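Nambiar tabletop task, progress for August
To: Ilango Murthy
From: the Skolta bench team

Short one this month, we are mid-collection and I'd like to get back to it.

Where we are. 300 demos of the plate and bowl tasks recorded and checked, target was 400 by end of month. Behind by a week or so. Most of the lost time was the wrist calibration drifting after we moved the arm, had to redo two days of recordings. Those bad runs are kept in a separate folder and not in the 300.

Method change since the last report. We dropped the fixed layouts. Every episode now starts from a shuffled table, mix of dishes, food items and a bottle, and the instruction gets drawn after the shuffle so the operator can't set things up to be easy. Slower per episode but the Nekitz baseline was clearly memorizing positions, so no point collecting more of the old kind.

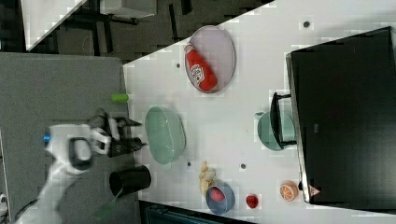 First training run on the new data finished Monday. On held-out layouts the policy completes 70 percent of single-object pick and place. Old fixed-layout policy got less than half on the same set. Two-step instructions (move X, then put Y where it was) still poor, I don't want to quote a number until we have more trials. Main failure is the grasp on low, rounded items: fingers close too high and the thing rolls. Second is bowls, it goes for the middle instead of the rim. Tall items mostly fine.

We tried relabeling the failed grasps as recovery data, following the note Cloltotberg sent over. Helps a little with rolling, does nothing for bowls. Will write it up seperately.

Next:
- finish the remaining demos, then go straight on to the 1,000 in the plan
- rim grasps, a dedicated batch, all bowl sizes
- rerun the Nekitz comparison with the same seeds so its a fair one
- two-step eval with a proper trial count

Spending is on plan. One ask: a second set of gripper fingers, the current pair is wearing at the tips and I'd rather swap before the big collection than halfway through. Quote is in the shared folder, need a yes or no from you before we order.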